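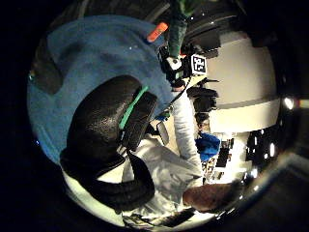 Vlastimil Mikuš

Evening Proofreader Wanted, Mullomdale

The Drurklow is a quarterly of local history, walking routes and letters from people who are angry about the walking routes. It runs to 72 pages and goes out to 2,000 households, a good share of whom write in when we misspell the name of a creek. We would like fewer of those letters, so we're hiring a proofreader.

The job is 60 hours per issue, spread over three weeks, with the first batch of pages arriving in September. You can do most of it at home. The last two evenings are at our office over the hardware store in Mullomdale, where we start at 6 p.m. and finish when the pages are clean or the heating goes off.

You will be checking spelling, captions, dates, page references and the bus times on the back cover. Lallness has two s's. Triệu, our longest-serving columnist, has a mark above and a mark below the e, and both have to survive the trip to the printer. They have made it in four of the last five issues. You will also read the recipe column, which once called for 31 eggs. Three people made it.

We want someone who reads slowly and is a little hard to live with. A degree is fine. So is a career in insurance, or years of correcting menus in restaurants – though please stop doing that when you're out with us. You should know when to leave a sentence alone, particularly if its author is 88 and has been writing it that way for decades.

Pay is by the hour, at the same rate I get, and comes within two weeks of the invoice. There is parking behind the store, if you don't mind the ramp. Coffee is free and tastes like it.

To apply, send me a page on any subject you know too much about, plus a few lines on your experience. No résumé needed. Please don't plant mistakes in it to see if I'm paying attention. I will find some of them and we'll both be embarrassed.

Shortlisted readers get a paid two-hour trial on an old issue. I chose one with plenty wrong in it, mostly mine.

Letters to the Drurklow office, marked "Proofs."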